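Lonetti Hand-Held Gripper Set
For teaching household chores to machines, starting with the bathroom counter

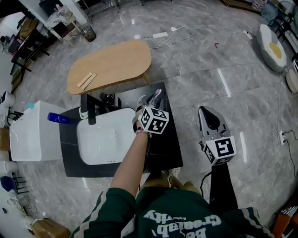
Overview

Can a machine tidy a bathroom yet? Partly, and we love working on the rest of it! The Lonetti set lets a person do the chore by hand, holding the same kind of fingers the robot will use, while the marker cube on each gripper gives the tracking software something to follow.

A vanity is a great place to start. You get a dark countertop, a white basin set into it, a tall faucet to reach around and a bottle lying on its side that wants standing up. It sounds like nothing until you try it with two fingers.

Where things stand

Picking up a bottle and setting it upright — good, and getting better every month. Our Sturkton test arm trained on 530 demonstrations and stood the bottle up in 197 trials before we moved on to harder stuff. Wiping around a faucet base is still slow. Rinsing a basin properly is not there, and we wouldn't leave an arm alone with running water.

In the box

Two grippers, left and right
Marker cubes, fitted
Black stand
Spare finger pads, 6
Cable, 3 meters

Works with

Drasden arms, all current models
Damasceno recording software (the February release or later)

Care

Wipe the fingers with a damp cloth after bathroom or kitchen sessions. Keep the cubes clean and dry — a smear of soap across a marker is enough to spoil a recording. Replace the pads once the edges go shiny.

Page updated December 10, 2024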